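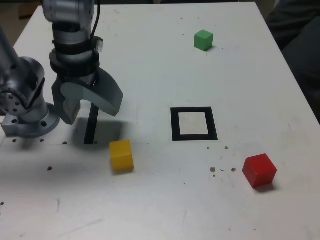 Small wooden cubes in yellow, green and red

Home Topics Ask Members Log in

Painted wooden cubes stick together in the box

Roksolana Panasiuk

Hello to all. For the games evening in our library I have painted 84 small wooden cubes, to replace pieces which were lost from three old board games. I used acrylic paint from the craft store, two coats, and then a gloss varnish from the same shelf. I waited one night and put them into cloth bags. After ten days the cubes are sticking to each other, and when I pull them apart, small flakes of paint come off. The red ones are the worst. Did I choose a wrong varnish, or did I wait too little? I would not like to sand all of them again, if it is possible to avoid.
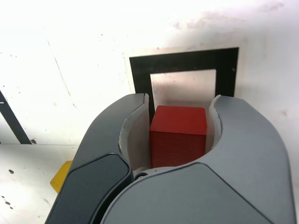
Tangen Community Help, Crafts and Game Repair Team

I forgot to write that the wood is beech, without any primer. The room where I painted is a basement and it is quite cool there, also in summer.

Morag Forsyth

One night is too short. Acrylic paint feels dry after an hour, but it stays soft inside for much longer, and a gloss varnish on top makes this slower. In a cool basement I would give it 2 weeks at least. Take the cubes out of the bags and put them on baking paper in a warm room, so that no cube touches another one. Turn them every few days. Please do not use the oven. I tried it once at 40 degrees with the door open and the corners became yellow.

When they are hard, rub the damaged sides lightly with fine sandpaper and touch up only these sides. You do not need to start from the beginning.

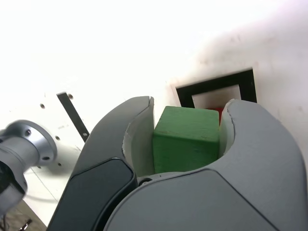 Which top coat to use

Some varnishes remain a little tacky forever, and this is written on the can only in small letters. I changed to a matte one from Ludent and my pieces from March are still fine in their box. A thin layer of clear furniture wax also helps, but first test it on one cube.

Jayson Lagman

just put baby powder in the bag and shake it. works for me 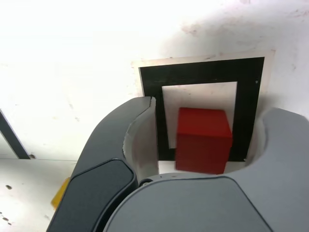 Page last changed: 2022-09-30

Tanner Kennedy

The powder will work for some days, but then it goes on the cards and on the board, and it is difficult to remove from dark cardboard. I agree with Morag about the waiting. For the next time, you can also stain the wood with water-based dye in place of paint. There is no thick layer, so there is very little that can stick, and you still see the grain. Red dye can come off on damp fingers, so close it with one thin coat of shellac.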